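GEOL 214: Rocks in Use
Handout 7. Metamorphic rocks II: marble, veins and cut stone
Instructor: Usa Rattanakul. Lab sections: Boonmee Wattanapong

Read before the lab. The section on calcite twinning from Handout 6 is assumed.

7.1 What the word covers

In geology, marble is a metamorphic rock made mostly of recrystallized calcite or dolomite. In the stone trade, marble is any carbonate rock that takes a polish, and some dealers extend it to serpentinite. A slab sold as marble may therefore be an unmetamorphosed limestone with fossils still in it. In this course the geological meaning applies unless the text says "trade marble."

The parent rock is limestone or dolostone. Heating allows the grains to grow and their boundaries to straighten. In a pure calcite marble the result is an even mosaic of interlocking grains, often meeting at angles close to 120 degrees. Bedding and fossils are usually destroyed, though color banding can survive as a trace of the original layers.

7.2 Color

Pure calcite marble is white. Other colors come from minor minerals:

Gray to black: graphite or other carbon matter
Red, pink: hematite
Yellow, brown, tan: limonite and other iron hydroxides
Green: serpentine, chlorite, diopside

Color alone does not identify the parent rock. A brown marble may owe its color to iron in the original sediment or to later weathering along fractures. Check whether the color follows grain boundaries, fractures or layers before writing anything down.

7.3 Veins

A vein is a fracture filled with mineral matter deposited from fluid. In marble the filling is most often calcite, sometimes quartz or dolomite. Three points matter for the lab.

First, relative age. A vein that cuts another is the younger of the two. If the older vein is shifted across the younger one, measure the offset at right angles to the cutting vein and also along it, and give both.

Second, filling texture. Fibrous crystals suggest that the fracture opened in small steps, with growth keeping pace. Blocky crystals suggest growth into open space. Many veins show both – fibers at the walls and blocks along the center line.

Third, pattern. Parallel sets indicate a consistent stress direction. Branching networks with no preferred direction are common where fluid pressure was high compared with the stress difference. Where the fragments between veins have rotated, use the term breccia. Where they would still fit together, use crackle breccia.

Stylolites are not veins. They are dissolution surfaces, toothed in cross section, and are marked by a thin seam of clay or oxide left behind when the carbonate dissolved. The height of the teeth gives a minimum for the thickness lost. Students confuse stylolites with thin dark veins every year. Look for the teeth.

7.4 Section and surface

A slab shows a two-dimensional cut through a three-dimensional network. Apparent vein width is equal to or greater than true width, and equals it only where the cut is perpendicular to the vein. For a planar vein meeting the cut at angle a, true width = apparent width x sin a. At 30 degrees the true width is half of what is measured on the slab.

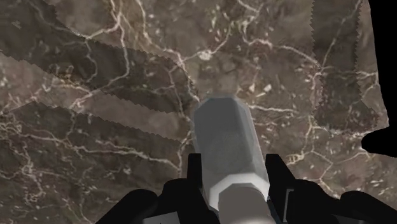 The same correction applies to layer thickness. It does not apply to spacing counts made along a line unless the line is perpendicular to the trace of the set on the surface. Spacing measured along an oblique line has to be corrected twice, once for the line and once for the cut.

7.5 Lab samples

Privelau: coarse calcite marble, white, few veins. Use for grain size.
Janddale: trade marble, fine-grained limestone with stylolites.
Wongsuwan: dolomite marble. Powder a small amount before the acid test; the solid surface reacts weakly or not at all.

Use dilute acid, one drop, then rinse and dry. Do not test the polished faces. Traverses are 80 mm long, marked in pencil on the sawn face.

7.6 Problems

1. A vein measures 3 mm across on a slab and meets the surface at 30 degrees. Find the true width.
2. Sketch two vein sets in which the younger set offsets the older. Label both.
3. Explain why grain size in the Janddale sample cannot be used to estimate metamorphic grade.

Problem sheets are due Fri 5 June in Room 196, before the lab starts.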